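Counter Space: A Talk in Defence of Putting Things Away
Valdemar Ladefoged
Speaker notes, evening session, Huaranga Hall

Start without slides. Wait for the chairs to stop scraping.

Ask for hands: who has a kitchen counter they could roll pastry on tonight without moving anything? Wait. Pick on whoever puts a hand up, they are lying or they live alone.

My subject is the flat bit between the sink and the toaster. People spend a fortune on it. They choose the marble, they visit the marble, they bring home a little square of the marble in a bag. Then they park appliances on it until it goes away.

First slide. Let them look before you talk.
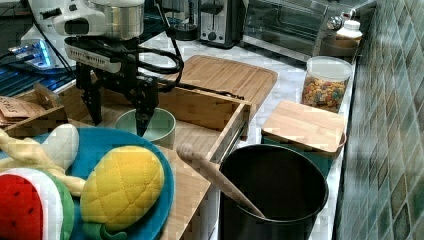
Slide 1. The working counter, toaster and all.

Points to make, any order:

Bamboo. Tray, board, box, and a lid on the canister to match. I have nothing against bamboo but it does breed.

The cereal is the one thing out here that I would defend. Clear tub, white lid, colours you can find before coffee.

The spoon in the black pot. My mother did this. You stand a spoon in a pot and it looks as if dinner is being thought about. Get the laugh, move on.

Plush fruit on a plate. Anyone with grandchildren will be nodding. Soft pineapple bun, soft watermelon. It weighs nothing and takes up as much counter as a roast.

PAUSE. Water.

Now the Panitz rule, so called because my old landlord Panitz shouted it up the stairs. If you use it every day it may stay. If you use it on Sundays it goes in a cupboard. If you can't remember what it does, it goes to Skurnine's on the corner, who will give you 2 pounds for it and look sorry for you.

Read out the tale of the fish kettle here if time allows. Cut it if the soup people have started setting up at the back.

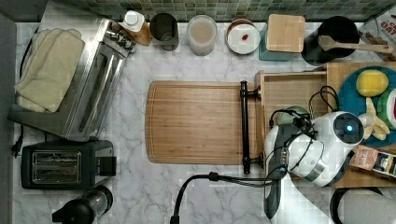

The board is where most households come unstuck. A big one with a groove is a fine thing on the day you carve. The other 364 it is a floor for other objects. I have seen post sorted on one. I have done my tax on one, and there is still a faint 3729 pressed into it from the biro, which I believe was a gas meter reading.

Likewise the drawer left partly open. A drawer is either a drawer or a shelf. Decide. (Mime walking into it with the hip. Do not overdo this, see March.)

Tea towels: fold and drape if you must. It will be on the toaster oven by evening whatever I tell you.

Back row next. Everybody has a back row. Canisters, jars, something with a cap. It begins as storage and ends as an audience.

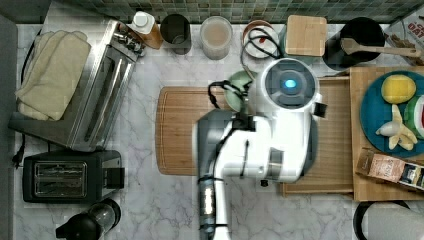 Slide 3. The back row along the tiles, with lemon, banana and watermelon on the teal plate.

Ask the room what is in their own back row. Take three answers at most. Somebody will say lentils. Somebody always has a jar they are afraid of.

Then the sum, on the flip chart, big pen. Say your counter is 200 centimetres long and the back row, the toaster and the board between them have eaten 100. You have paid for marble twice over and are chopping onions on half of it. Let that settle. The Clendent branch groaned out loud at this, best moment of the tour.

Last section is hardware. Keep it short, they will be hungry.
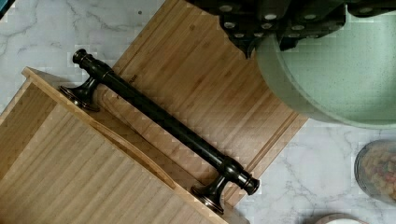

Notes, p. 4

A handle, then. Dark bronze, turned ends, little bell-shaped feet, far handsomer than most of what gets kept behind one. I bring it in for those who say they have no room in the cupboards. You have room. You have a cupboard you don't open, and behind the door is the fondue set.

Homework: choose one cupboard, open it, take out whatever falls first. Put the toaster in its place for a week – only a week – and write to me if you miss it.

Questions. If the man with the bread machine is in again, let him go last.

Thank the hall for the urn. Get the flip chart back in the car before the raffle.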